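3/27/02

I have now been giving things up for Lent for 29 years, and I am not noticeably better at it than when I started. The first year it was chocolate. I lasted five days and then ate a whole bag of coconut nests in the church parking lot at Vilton, with the windows fogged up so the choir couldn't see in.

This year I gave up complaining. I'd like to say the Spirit put it on my heart, but it was closer to a dare. I had been going on at some length about the new hymnals (the print is gray, the binding is stiff, they've moved "Abide with Me") and somebody in my household who shall go unnamed said, "You could give *that* up." So I did, out loud, before I'd thought it through.

The rules took a while to work out. Remarks about the weather are allowed if they're factual. "It's raining" is fine. "It's raining again" is a complaint. Sighing counts. Looking at a person in a certain way over your glasses counts too, I was told, and I had to go lie down for a bit after that one.

## The desert, such as it is

Every Lent I read the passage where Jesus goes out into the wilderness, and every Lent I notice how short it is. Matthew gives it eleven verses. Forty days without food, and most of what we get is a conversation at the end. I'd have written more. I'd have written pages about my feet.

What I did notice this time, reading it slowly at the kitchen table with the heat clanking, is where it comes. He's just been baptized. The heavens have opened, the voice has spoken, and the very next thing is the wilderness. I always figured dry spells came from slacking off. If I prayed and got nothing back, I must have skipped a step somewhere, the way you do with a bread machine. But here's the one person who skipped no steps at all and he's led straight out into the rocks, and it says the Spirit did the leading.

I don't know what to do with that. I wrote it on an index card and stuck it on the fridge, under the magnet from the Storkis reunion, where it has been slowly covered by coupons.

I've had two dry spells I would call serious. The first was after we moved away from Trondbridge and couldn't find a church, and I spent most of an August driving around to different ones, sitting in the back, and leaving during the last hymn so I wouldn't have to wear a name tag. The second is more or less now. I still say my prayers. They go up to the ceiling and hang around the light fixture with the moths. I'm told this is normal. A complaint would be out of season, so I'm only reporting it.

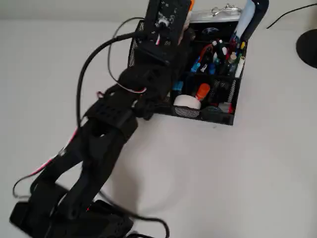
## Things I have not complained about since Ash Wednesday

- The hymnals. I've even held mine in a pleasant manner.
- The soup suppers. It has been lentil four times. I like lentils all right. I'm saying it has been lentil.
- The sound system, which picks up a trucker during the pastoral prayer. Last week he asked for the exit to Awan, and a few people said "Amen."
- The person who parks across two spaces. I know the car. I've prayed for the car.
- My knees, which I consider the most impressive entry on this list.

I have slipped, naturally. There was an incident with a casserole lid that I'd take back if I could, and I said something to the dishwasher that I wouldn't want read at my funeral. When I slip I'm supposed to stop and name one thing I'm thankful for. After the dishwasher I stood there dripping and came up with "towels."

## Manna

The other thing I've been reading is Exodus 16, mostly to feel better about myself. There's a people who could complain. They're a month and a half out of Egypt, they've walked through a sea, and they are already getting misty about the pots of meat back home. Slavery, yes, but the stew!

And God sends bread anyway. I'd always read that chapter as a scolding, and there's some of that in it, but it's mainly a chapter about breakfast. They grumble and in the morning there's food on the ground. They don't even know what it is. They have to go out and get it every day, and when they try to save some for later it breeds worms, and the next day there's more.

I've tried to pray that way this past week, one day's worth. I ask for today, I say thanks for today, and I quit before I start in on the furnace. Some mornings it still goes up to the moths. On one of them I sat with my coffee for maybe ten minutes and didn't want to be anyplace else, and I've decided to count it.

Easter is this weekend. I'm down for rolls and a ham, and there's a sunrise service out in the field behind the church, where it will be cold and the grass will be up over everybody's good shoes. That's factual. I checked it against the rules.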